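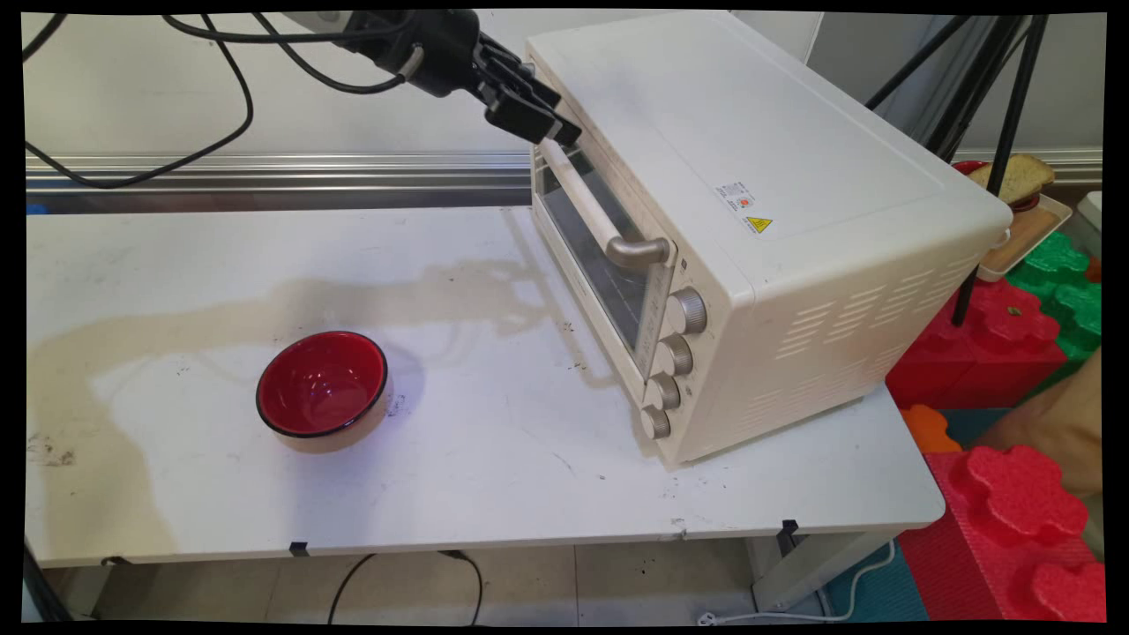
A countertop toaster oven on a white table.

Home and Kitchen / Small Living

17 November 2022, by Jarmo Lappalainen

I live now more than 20 months in a studio apartment without a real oven, and my mother still asks me on the phone how I can bake bread. The answer is that I bake smaller bread.

When I moved to Hisside, I brought with me the recipe of my grandmother. It is a dark rye loaf, and it was made for a family with many children and a big brick oven. The dough for it filled a wooden tub. In my kitchen there are two burners and one shelf, so for the first weeks I bought bread from the store in Kevard and felt a little ashamed.

Then in October I started to write down what I do. I take 200 grams of rye flour, the same weight of warm water and two spoons of sour starter, and I leave it overnight under a towel. In the morning I add salt, some wheat flour and a little dark syrup. The dough should be sticky. My first mistake was to add flour until it felt nice in the hands – then the loaf was hard like a brick after one day.

My second mistake was the height. In a small oven the top of the bread is very near to the heat, and it becomes black before the middle is ready. Now I make the loaf flat, and I put foil over it for the second half of the baking. I also let it rest until the next day before I cut it. This is the most difficult part, because the whole room smells of rye.

My neighbor tasted it and said it is too sour. My mother tasted it when she visited and said it is not sour enough. I think I will keep it as it is – but next time I want to try caraway seeds.

Recent posts
Keeping a starter alive when you travel
A rainy weekend in Yakubu
One pot, two burners: pea soup
What I store under my bed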